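September 2018
Ebony Dunstan

4. What people write on the things they put away

4.1 Words on boxes

I should say straight away that I came to this part of the study with a bias. I label everything. My spice jars are labelled, my fuse box is labelled, and I once labelled the label maker (my sister still brings this up). So when I started going into lofts and back bedrooms in Hundthorpe to see how people mark up their stored belongings, I was expecting to meet a lot of people a bit like me. I met two.

The basic kit of home labelling is cheap and has hardly changed: something to put things in, and something to write with.
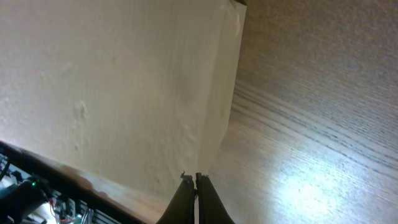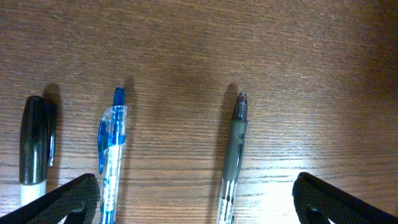 Figure 3. Box and writing tools. First picture: a cream-white box. Second picture: a permanent marker with a black cap and a slim pocket clip, with pens.

One of my early readers objected to the whole section at this point, and wrote in the margin that a label isn't really information at all, it's a promise to yourself that you'll come back, and most people who write "MISC" on a box know perfectly well they won't. I've thought about that remark a great deal. I don't agree with all of it, but it did make me go back through my notes with a different question in mind, and a fair bit of what follows grew out of having that argument with myself on the bus.

I visited 50 households between the two rounds of fieldwork, and recorded 2,334 separate labels. By "label" I mean any words, letters, numbers or drawings put on a container on purpose by someone in the house. Printed words that came with the container didn't count, even when people relied on them. This ruled out quite a lot! One man in Clolley stored all his Christmas decorations in boxes that had once held printer paper, and he told me he simply knew that printer paper meant Christmas. His wife did not know this. I left the boxes out of the count but kept the conversation.

4.2 The five kinds of label

After a lot of shuffling index cards about on the floor, I settled on five kinds. Other people would cut it differently, and I'd be glad to hear from them.

The commonest is the plain contents label: "plates", "jumpers", "Xmas lights". Next comes the room label, which nearly always dates from a house move and has been left on ever since. I saw boxes marked "kitchen" which hadn't been near a kitchen in more than 20 years, and when I asked what was in them the owners tended to go quiet and then offer me tea. The third kind is the person label, usually a child's name, and very often the child in question had grown up and moved out. The fourth is the instruction ("THIS WAY UP", "do not stack", and my favourite, "ask Mum before opening"). The fifth I've called the shrug. "Misc", "bits", "odds and ends", "stuff", "more stuff".

I had assumed that shrug labels would turn up mostly in untidy homes. They didn't. Some of the neatest cupboards I looked into had a shrug box sitting right in the middle, carefully lettered, and the people who owned them were quite fond of them. A woman in Hundthorpe said hers was the only box she ever opened for pleasure. Everything else in the cupboard she opened for a reason.

4.3 Correcting a label

This is the bit I enjoyed most, so forgive me if I run on. Labels go wrong all the time. The contents change, or the box gets reused, or somebody borrows it for a school project and brings it back full of something else. What people do next varies enormously.

Some cross out and write underneath. A few boxes had been through this so often that you could read them like a short family history: "nappies", then "Duplo", then "GCSE notes", then "camping". Others turn the box round to a fresh side, and then have to remember which side is the current one (they don't always). Others stick a new bit of paper over the old one. And a good many people just leave the wrong label where it is, and carry the right answer about in their heads.

In nine of the households I found what I've been calling a family lie, meaning a label everybody living there knew to be false and nobody had any plans to change. "Sewing" held batteries and torches. "Tax" held sweets, which I thought was clever until I learned that the children had worked it out in a week. When I asked people why they hadn't fixed it, I got the same answer several times over in nearly the same words: but then we wouldn't be able to find anything.

I find that rather lovely, and it's also a real problem for the view I started out with. I'd been treating a label as a sort of sentence which is either true or false. "Plates" is true if there are plates in there. But in these houses the label had turned into a name. A street called Mill Lane doesn't need a mill. In the same way "Sewing" is simply what that box is called, and being wrong about the contents does it no harm, as long as everyone who needs the batteries has lived there long enough to know.

The trouble starts with visitors, and with grief. I hadn't planned to write about bereavement and I only have a few conversations to go on, but they were long ones. People who had cleared a parent's house talked about false labels with a mixture of crossness and affection that I didn't hear anywhere else. One person had very nearly given away a box marked "old curtains" which was full of letters. She has kept the letters, and she has kept them in the same box, and it still says "old curtains" on it.

4.4 Handwriting, capitals and who holds the pen

A smaller point, but one that several people raised with me, so I'll put it in. Most labels are in capitals. I asked why and got shrugs. My own guess is that people are borrowing the look of printed packaging, because it feels more official, and a person standing in a loft with a torch between their teeth wants to feel a bit official.

Who does the writing is another matter. In most homes with more than one adult, one person had written nearly all of the labels, and it wasn't always the person who did the packing. I watched one couple in Clolley put away their garden things. He packed, she wrote, and they disagreed the whole way through about whether a hose counts as a tool. The label in the end said "HOSE ETC", and both of them seemed to think they'd won.

I did try to find out whether the person who writes the labels is also the person everyone shouts for when something can't be found. It looks that way from my notes, but I only started asking in the second round, in April, so I don't want to lean on it. The Prendergast diaries, which I come to in section 5, have a few entries that point in the same direction. They also have a very good one about a missing colander.

4.5 A few limits

I only saw what people were willing to show me. I was turned away from two garages and one under-stairs cupboard, always politely, and I suspect those were the ones I'd have learned most from. I also think that some people tidied up before I came. One household had clearly been labelling that same morning, as there was a roll of stickers on the stairs and the father was still holding the scissors.

And my five kinds leak into one another. "Grandad's bits" is a person label and a shrug at the same time. I counted it as a person label, then as a shrug, then as a person label again, and in the table in the appendix it's down as a person label, where it will have to stay unless somebody talks me out of it.

Contact the author | © Ebony Dunstan | Back to top
Last updated: April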